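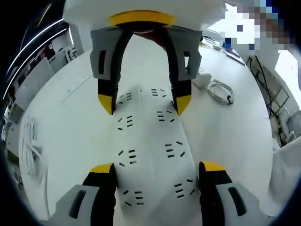 How to run the plug-insertion station at an open day

These steps cover the two-gripper table as set up for the Ulludbridge open day in November. Clear a white tabletop, lay one power strip lengthwise and keep spare cable coiled to the side.

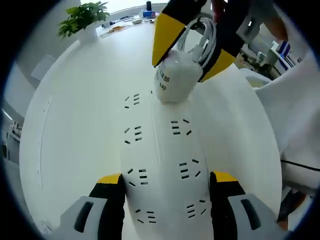 Insertion is a two-operator task. The near operator holds the strip steady; the far operator brings in the plug. Start with the fingers open on both sides of the strip and the plug block held just above its far end, cable looped on top of the block – then lower it slowly.

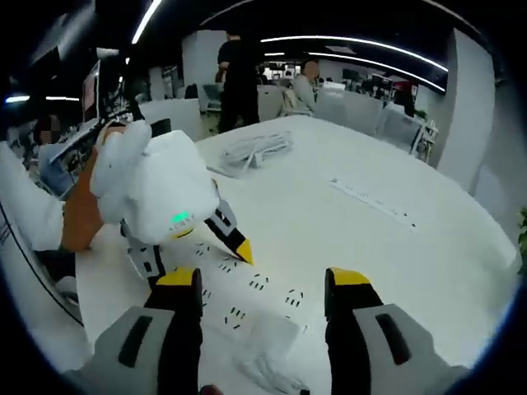 Can visitors try a gripper themselves?
One at a time, after watching a full cycle, with a station operator on the second gripper.

Log every attempt in Vindent, including failed ones. The Hegazy set holds 3,898 entries; the session limit is 20 attempts per pair. Send log questions to Melaniia Dmytriv. 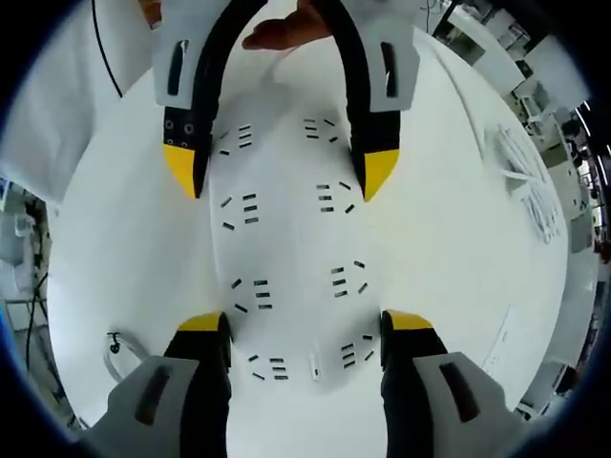
Both grippers open, yellow tips facing across the table.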